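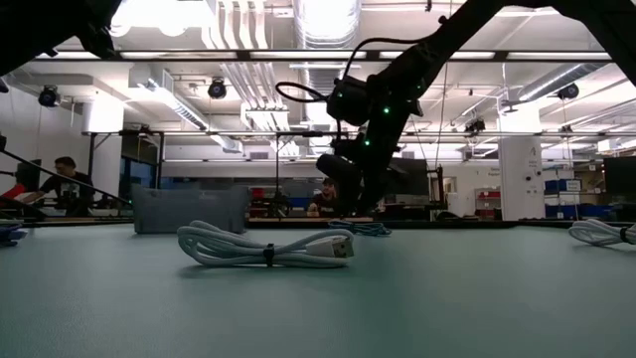 White USB cable, coiled, with black cable tie

Osodeck Reusable Cable Ties, Black

Article group: Workshop and Office / Cable Order
Brand: Osodeck
Sold by: Damasceno Supply
Page updated: July 9, 2020

The Osodeck cable tie is a small hook-and-loop strap for keeping the cables together in the drawer, in the bag or behind the desk. You put the narrow end through the slot, pull it until the coil is held, and press it on itself. It opens again with one finger and leaves no glue on the cable.

We have sold this article since March and we receive many questions about the size. Please measure the thickness of the coil before you order, and not the thickness of the cable. For a charging cable the short tie is enough. For an extension cord of the heavy type, please take the long one, or look at the Prorberg strap with metal ring, which is made for hanging.

Sizes and packs

Short tie: for phone, printer and keyboard cables
Long tie: for power cords and network cables
Small pack: 106 pieces, mixed sizes
Workshop roll: cut to the length you need with normal scissors

Opening and closing: up to 3,000 times, according to our own test on the short tie
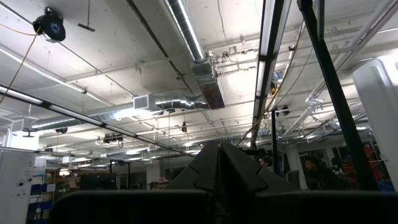
In a larger workshop we recommend to decide one length of coil for all cables of the same kind. Then they lie flat in one drawer and the next person finds the right one quickly. Make the loops long and wide, do not bend the cable sharply near the plug, and place the tie in the middle of the coil. Do not pull it very strong. A cable which is pressed for many months keeps the shape and can be damaged inside.

The ties are for indoor use. They can be washed by hand in warm water with a little soap. Let them dry in the air with the hooks closed, so they do not collect dust and hair. Please do not use them near hot pipes or for lifting of any weight.

Delivery

Orders are packed within 2 working days. The workshop roll comes in a separate carton and may arrive one day later than the rest of your order. Unopened packs can be returned during 3 weeks. For opened packs we can unfortunately not give the money back, but we will replace every tie that has a fault in the sewing.

Customers also bought

Prorberg strap with metal ring, long
Jollell label tags for cables, white, with writing field
Jollell drawer divider, narrow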